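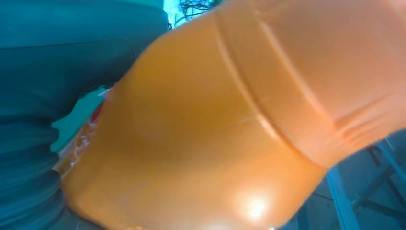 Small local museums should stop accepting every object that is offered to them. The position is not a popular one, and it is put forward here with respect for the families whose generosity built such institutions in the first place. After many years of reading accession ledgers in county and parish collections, however, the writer is persuaded that a clear and published refusal policy does more for local memory than another crowded shelf.

The Plurwood Heritage Museum is a fair case. Its register lists 3312 objects. Of these, 1000 have no recorded donor, no date of receipt, and no note of where they were used or by whom. They include flatirons, hymnals, wedding shoes, and a great many framed portraits of men with beards. Any one of them may have mattered a great deal to a household in the district. The register cannot say which household, and the people who could have supplied the answer have in most cases died.

The usual defense of open acceptance is that a museum cannot know today what will be valued tomorrow. There is truth in this. The Gebreyes collection of hand-lettered shop signs, now the most visited room at Plurwood, was nearly turned away as commercial clutter. But the signs came with something that most donations lack. The family wrote down, sign by sign, which store each had hung over, who painted it, and when the store closed. Take those pages away and the room would hold a quantity of painted boards.

What a museum preserves is the connection between a thing and the life around it. When that connection is missing at the time of donation, it is seldom restored afterward. Staff at small institutions are few, and the hours spent cleaning, numbering, and boxing an undocumented sewing machine are hours not spent recording the woman two streets away who remembers the dress factory. The sewing machine will keep for a few years in a dry garage. Her recollections may not.

Storage is also a matter of plain arithmetic. The upper floor at Plurwood holds 51 shelving bays, all of them full, and textiles that should lie flat have been folded in cartons. Silk splits along a fold. A christening gown accepted in good faith and stored in this manner is being damaged by the very body that promised to care for it, and the donor is rarely told. A courteous refusal, with a referral to a better equipped collection, would have served both the gown and the family.

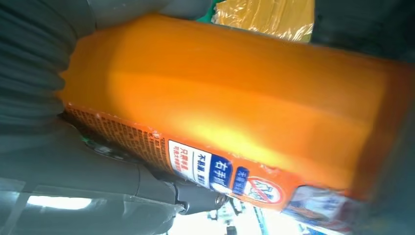 A reader in Plisau objects that a policy of this kind favors the families who write things down. Poorer households, the letter argues, kept fewer papers and had less time to label what they kept, and a museum that asks for documentation will end with a collection of the comfortable. The letter adds that in Plisau the only surviving net-mender's bench came in with no paperwork at all, left on the porch one morning in April.

The objection is a serious one, and it should shape how any policy is drafted. Documentation need not mean papers. A conversation of 20 minutes at the kitchen table, taken down by a member of the staff and signed by the donor, is documentation, and often of a better sort than a typed letter. The burden of producing it should rest with the museum. As for the bench, an exception clause is easily written, and the museum should then be obliged to go out and ask who in the neighborhood mended nets.

The Rarari Historical Society adopted rules along these lines some time ago. It accepts an object only when 5 questions can be answered, however briefly: who made it, who used it, where, during what years, and how it came to the donor. An object that falls short is held for one season while inquiries are made. If nothing is learned, it is returned or passed to the teaching collection, where schoolchildren may handle it freely. The society reports that some donors were offended at first. It also reports that several went home, telephoned an aunt, and came back with answers.

There remains the harder matter of what is already on the shelves. Deaccessioning has a poor name, and in some places it has earned it – objects sold quietly, proceeds absorbed into a roofing budget. Any removal should be announced in advance, with the families given first claim wherever they can be traced. Plurwood's governing board is due to take up the question in December. It would do well to begin with the duplicates, and to open the meeting to the public.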